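Didier Guillot
2 April 2018

I gave up supermarket bread in July and I've had a few messages asking how it went, so this is a thread on buying bread and not wasting it.

First, where I buy. There are two bakeries I can walk to, Texier and Vemari. Texier does a better crust. Vemari opens earlier and is cheaper. I go to Texier when I have the time and Vemari when I don't.

Buy whole loaves, unsliced. Sliced bread has more open surface and dries out sooner. A decent bread knife will last you years and you can cut the slices as thick as you like.

Don't put it in the fridge. Bread goes stale faster in there than it does on the side. I did this wrong for years and blamed the baker.

Once it's cut, stand it cut side down on a board and put a clean tea towel over the top. That does me for 2 days. After that it's for toast.

Plastic bags keep the inside soft but ruin the crust. If you only eat sandwiches you may not mind. I do.

Freezing is fine, and it's what I should have started with. Slice the half you won't get through, bag it up and freeze it on the day you buy it. Toast it straight from frozen.

To bring back a hard loaf: run the crust under the cold tap for a second, then give it 5 minutes in a hot oven. Eat it that day. It only works once.

If it's past that, make crumbs. Dry the slices in a low oven, bash them in a bag with a rolling pin, keep them in a jar. Never use anything with mould on it, and don't just cut the mould off either.

Cauã Nogueira asked what I do with the ends. Onion soup, mostly. Or rubbed with garlic and tomato, with a bit of oil and salt. He puts his in meatballs, which I've now tried and will do again.

On cost: I spend more per loaf than I used to, but I throw hardly any away now. Over a month it comes out close to even.

Bread and a bottle on the table, then the tiled wall and the window.

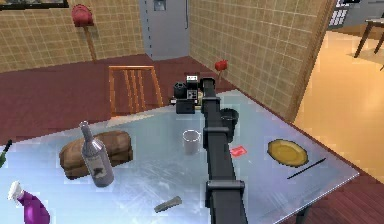
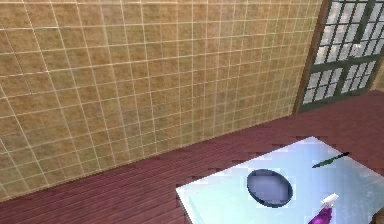

2 min read

Next thread will be on butter, salted or not, and whether a butter dish is worth having. If you have a bakery you like near the Nasatitz end of town, reply with the name and I'll try it.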